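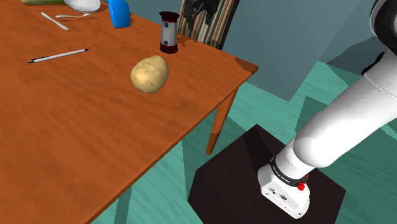
Wood-grained table top, orange-brown finish, with potato and pen.

Flellineck Table Oil, Grade 2

Flellineck Grade 2 is a penetrating oil for indoor table tops, desks and shelves. It is supplied in 300 ml cans. Gounder stocks Grade 2 in clear and amber. The former dark shade has been withdrawn, and remaining orders will be filled in amber unless the customer asks otherwise.

Preparation

Sand bare wood with the grain and remove all dust. Old wax must come off completely, as the oil will not pass through it. Varnished tops need stripping to bare wood. On end grain, sand one grit finer than on the face or the ends will dry darker.

Application

Stir the can. Do not shake. Apply a thin coat with a lint-free cloth, working along the boards, and wipe off the surplus before it turns tacky. Two coats are enough for most hardwoods. Pine and other soft, open woods may take four. Leave each coat overnight in a ventilated room. Legs and undersides need one coat only — an untreated underside takes up moisture faster than the top, and wide boards may cup.

Care

Wipe with a damp cloth and dry at once. Ring marks can usually be rubbed out with a little fresh oil on a fine pad. Do not use scouring powder or ammonia cleaners. Tops in daily use are normally re-oiled each January at our Jamommont showroom, one thin coat, no sanding.

Safety

Oily cloths can heat up and catch fire without a flame. Lay them flat outdoors to dry or soak them in water before disposal. Keep cans upright and closed.

Ordering

Single cans and cartons of four. Cartons ship from the Urnomura warehouse, single cans from the showroom. Opened cans cannot be returned. Shade samples on oak or beech are sent on request — state which wood. Technical questions to Miklós Vincze, trade accounts to Decha Suwannarat.

Sheet revised October 10, 2002. Replaces all earlier sheets for Grade 2.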